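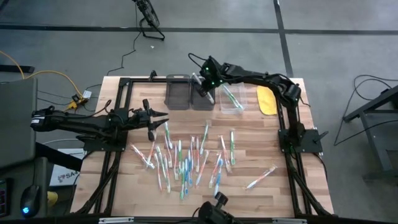

Wrapped toothbrushes and three bins on a wooden bench.

The Butler Is Innocent Until Chapter 40

07/08/2026
214 shares | 3 comments

I have read 300 mysteries and guessed the killer in 8 of them. In two of those I had already seen the movie.

This is a poor record for someone who reviews the things, and I've decided to blame the books. The fair-play mystery, in which every clue is supposed to be on the table before the detective clears her throat, is back in fashion. Cindon Press has reissued a whole shelf of them in matching green covers, and the shop on Leung Street keeps them by the register, where other shops keep gum.

I took four of them to a rented cabin in January, along with a notebook. The notebook was a mistake. By the second murder in The Wirkik Ferry I had drawn a timetable, a floor plan and a family tree with a question mark where the uncle should be. I was certain it was the vicar. The vicar was dead by lunch. 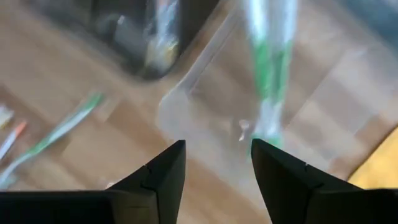

Light and medium brown wood, viewed from above.

What the old puzzle writers understood is that readers are snobs about clues. Give us a stopped clock and we sneer at it, having met stopped clocks before. Then we walk straight past the sentence where the cook mentions she hates fish.

My sister-in-law reads the last page first, then goes back and enjoys watching everybody lie. I used to think this was a character flaw. I tried it with the fourth book and had a lovely evening, feeling superior to a detective who was, for once, behind me. I still missed how it was done.

COMMENTS (3)

fishknife: It's always the doctor. They have the bag.

Marginalia: The Ferry cheats! Nobody could row that far in evening shoes.

barkari_reader: Last-page people should have their library cards taken away.

MORE IN BOOKS
Cozy, With Poison: Village Mysteries for Beginners
Barkari After Dark: A Thriller Series Gets a Second Wind
Why Every Detective Has a Bad Knee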